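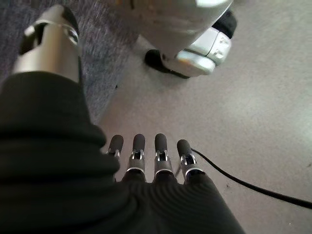 A thin black cable on a light grey floor.

The Trouble with Pale Floors

By Sofia Andreadis

When Aliki Panagiotou had the old brown carpet taken up in her front room last February, she had her heart set on light grey. She had seen it in a friend's flat and had gone home and dreamt about it, more or less, for the whole winter. And it is lovely, I must say. The room faces north and used to feel like the inside of a teapot, and now even on a dull afternoon you can read in the corner by the bookcase without putting the lamp on.

What she hadn't bargained for was the wires. On the carpet they had simply sunk out of sight. Against pale grey, every black lead in the house drew a line as clear as ink, and Aliki, who is not a fussy woman (she keeps her onions in a hatbox), found she could look at nothing else.

I have the same floor colour at home and the same complaint, so I went to see Kosmas Kokkinos, who has been fitting out rooms and small workshops for 20 years and runs a little firm called Restis with his cousin. He made me a coffee and then got down on his hands and knees to look under my desk, which I thought was very good of him.

His first question was which of the leads I still used. I was rather proud of my answer until we pulled the lot out and found two that weren't plugged into anything at either end. One of them, I think, belonged to a radio we gave away.

The ones that are left should go round the edge of the room wherever they can, he says, tucked along the skirting and held with small clips. If a lead has to cross open floor, let it lie flat and give it a gentle curve with a bit of slack. A cable pulled tight lifts in the middle, and that's the part your foot finds. Across a doorway he likes a proper low cover with sloping sides, and he won't hear of a rug over the top.

Colour is where people fall out. Kosmas will fit white or grey leads in a sitting room if you ask him, but in a workroom he prefers black on a light floor, so you can see where you're stepping. Aliki has gone over to pale grey entirely and had a covered one made up for the standard lamp, and I have to admit it nearly vanishes.

I've kept mine black. After an afternoon of sorting there are far fewer of them, and the one that runs out to my sewing table has a nice lazy bend in it that I've grown fond of — my husband still says he'd sooner have the carpet back. The sweeping is easier, too, now that I only have a single lead to lift, and I do it on Saturdays before the shops.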